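Teaching by Hand: Gallery from the Plilier Sessions

I went to Plilier in July expecting to be sold something. The pitch was the usual one: show a machine a chore enough times, by hand or over a remote link, and it will pick up the chore by itself. I have sat through plenty of talks with that pitch in them. What I wanted was to look at the showing part, which tends to get one slide and a shrug.

The task on the shelf under the bar counter was cup stacking. Loose clear cups go one by one into a nested stack. It sounds like a job for a bored ten-year-old, and the people running it at Fladeo plan on over 200 passes before they train anything. 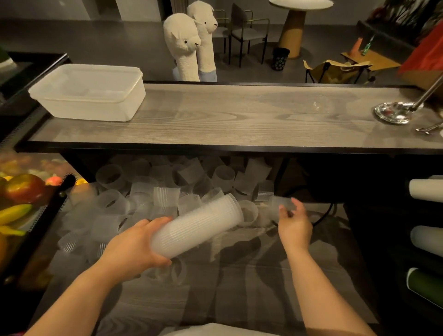 Cup stacking gets picked for these projects because it looks easy and photographs well. I'd argue it is a mean choice. Clear plastic is hard for a camera to read, and a ribbed cup lying on its side has to be turned before it will nest. Look at how much the left hand is doing just by holding that long stack nearly level, mouth toward the pile, while the right goes after the next cup with its fingers spread. A person does this without thinking. Whether a model gets the "without thinking" part out of a recording, I have my doubts.

Fladeo's own log lists 3,481 recorded passes across all its tasks. Ask how many were thrown out and the answer gets vague.

The remote-control version of the same chore runs on Sornex software. I tried it for 23 minutes and managed 2 cups. The operator who went before me was far better, so part of that is me, but the delay in the link is real and I felt it on every grab.

Shezi, the model all this feeds, is due for a test later in the year. I've asked to bring my own cups. No reply yet.

Contact | Copyright Teaching by Hand, all rights reserved | Back to top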